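Workshop notebook, Fellerton, August 16, 2018

Spent most of today on the partitions, and I am glad of it, though my knees are not. Rogelio had left a note on my bench asking if we could finally sort out the cubicle corners before the upholstery people at Dogar close the order book, so I put the chair repairs aside and got down on the floor with the vacuum and the soft brush attachment.

First thing to write down for whoever does the next batch: brush with the weave, never across it. I tried across on a spare offcut and the little raised threads fuzzed up right away, especially the cream ones. Going with the weave and keeping the suction low brings up a surprising amount of gray dust (I emptied the canister twice and could have done it a third time). For marks, Mudassar's mix is still the best thing we have, 40 ml of the plain wool soap to a bucket of lukewarm water, dabbed on with a folded cloth and then dabbed again with clean water. No rubbing, please, Taha! I know it is tempting.

The aluminum is easy by comparison. Damp cloth, dry cloth, done. The rails hold a line of grime along the top where people rest their hands, and I went over those with a cotton bud, which took me right up to lunch.

I had a long talk with Daniyal over sandwiches about whether we should recover the panels in something plainer. He would like a flat gray from Laltel, and he has a point that it would be easier to match when a panel gets torn. I am fond of the patchwork, I have to say. It is loud, and the magenta is very magenta, but people find their way around by it - "second left after the big pink block" is how I was sent to my own desk in my first week here.

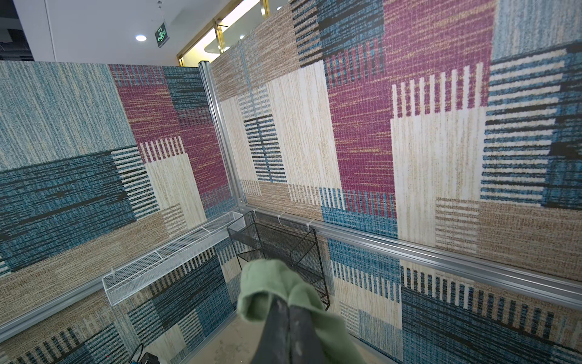 The other question is what to do about the mesh racks. Zip ties on the rail were meant to be a stopgap back in June, and I would still like proper hooks. Fater does a clip that ought to suit a rail like ours, and Fahad is going to ask them for 2 samples before we commit to a box of 38. Until then the ties can stay. If you have to take a rack off to clean behind it, snip the ties, throw them away and put on fresh ones, and trim the tails short so they don't catch on sleeves.

Still to do: the panels by the window, which I haven't touched, and the loose end cap that Rogelio keeps in his drawer. I also need to wash the cloths tonight and hang them over the sink. Mudassar has the key to the supply closet until Monday, so ask him for more soap.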